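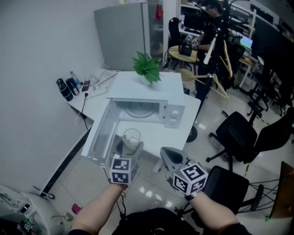 Uneven heating in a microwave is usually a matter of how the food is arranged and whether the turntable is seated properly. Lift the glass plate out once a week, wipe the cavity floor beneath it, and set the plate back so that it engages with the hub and turns freely. With a door that swings out to the left and reaches past the front edge of the table, the best place to set a glass bowl down is immediately right of the open door, where the door can close without touching it. A plant on top of the oven, even in a small pot, should be moved if the manual lists the top as a ventilation surface.

Containers

Use glass marked as microwave safe. Wide, open rims allow stirring without spillage. Fill to no more than two thirds and leave the centre thinner than the edges where the food permits it.

Reheating

For a 200 g portion of cooked rice, add a tablespoon of water, cover loosely and heat on full power for 2 minutes. Stir, then stand for a further minute with the door shut. Dense food such as mashed potato does better on medium power — allow extra time and stir halfway.

Cleaning

Heat a bowl of water with a slice of lemon until it steams, leave the door closed for five minutes, then wipe the walls with a damp cloth. Dry the door seal separately. Abrasive pads mark the door panel and should not be used.

Notes compiled by Nayara Lins, revised September 2023.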